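Lorraine Costigan trabalha há 11 anos com oficinas partilhadas e desde agosto gere a sala da Waaka, no rés do chão de um antigo armazém. Recebeu-nos durante a manhã, entre dois turnos, e falou quase sempre de arrumação.

“O primeiro problema foi a circulação”, conta. “As pessoas trabalham de pé, perto umas das outras, e pousam tudo onde calha. Gastei 600 euros em prateleiras e só depois percebi que faltavam regras.”

As regras cabem numa folha. Cada posto fica livre no fim do turno, as ferramentas voltam ao armário e os cabos são enrolados antes de sair. Kevin Noonan, responsável pelo turno da tarde, acrescentou mais uma: não se deixam mochilas no chão. 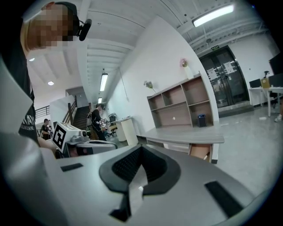 Quem decide o lugar de cada coisa?
Decide quem a usa mais vezes. Ao fim de duas semanas revemos a lista e mudamos o que for preciso.

Costigan admite que nem tudo correu bem. As etiquetas que encomendou à Tosent descolavam – teve de refazer 500 à mão, com Lachlan Ruddock, ao longo de vários serões. “Hoje escrevia logo com marcador”, diz.

O próximo passo é a iluminação. A equipa quer mais luz sobre as bancadas do fundo e pediu dois orçamentos. O da Tendoda já chegou, o outro ainda não. Até lá, os trabalhos mais minuciosos ficam marcados para a manhã.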